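# Gym locker smells like a wet dog and I don't own a dog

**Jannik Frerichs**, Lelluvville

I've rented the same locker at my gym for 2 years. Some time in July it developed a smell. At first I blamed my shoes and took them home. Then I blamed my towel, which had it coming, and took that home too. The locker now contains a padlock and a stick of deodorant and still smells like a golden retriever fell in a pond.

Things I have tried: dryer sheets (smells like a golden retriever in a nice hotel), an open box of baking soda (knocked over on day one, so now it's also gritty), and one of those hanging pine trees, which my wife has asked me never to discuss. 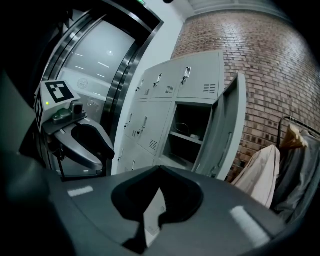
The front desk says they "wipe down regularly," and I'm sure they do, somewhere. Can I get the smell out myself or do I just ask for a different number and let the next guy deal with it? I'm not above that.

---

**Marisol Montoya**

Don't switch yet. I managed a pool building for 17 years and met a lot of these. Metal itself doesn't hold much smell. What holds it is the gunk in the seams, along the bottom lip and in the vent slots, where sweat and skin and old shampoo settle in and raise a family.

Skip anything with perfume. Do this:

1. Empty it. Yes, the deodorant too.
2. Vacuum up the baking soda before anything wet goes near it, or you'll have paste.
3. Wipe it all down with warm water and a little dish soap. Use an old toothbrush on the seams and the vents, both sides.
4. Rinse with a clean damp cloth, then wipe again with half white vinegar, half water.
5. Dry it with a towel and leave the door wide open as long as they'll let you. Overnight is best.

Please don't use bleach, and especially don't use bleach the same day as vinegar. I shouldn't have to say so but I've worked with teenagers.
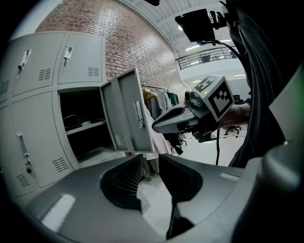
If the smell is back in a week, look for rust on the floor of it or a leak from the row behind. At that point it's the gym's problem and you can go be difficult at the front desk with a clear conscience. Also, wash the padlock. People never wash the padlock.

---

**Trerkik**

just get a new locker man. I had number 6 at my old place and it smelled like soup the whole time. never found the soup

---

**Hijazi**

Agree with Marisol on everything except the vinegar, which I can't stand. Plain rubbing alcohol on a rag worked for me and dries fast. Keep the door open while you do it or you'll get lightheaded and sign up for a spin class.

Also check on top of the lockers. Ours had somebody's swim trunks up there, and they'd been there long enough to keep their shape.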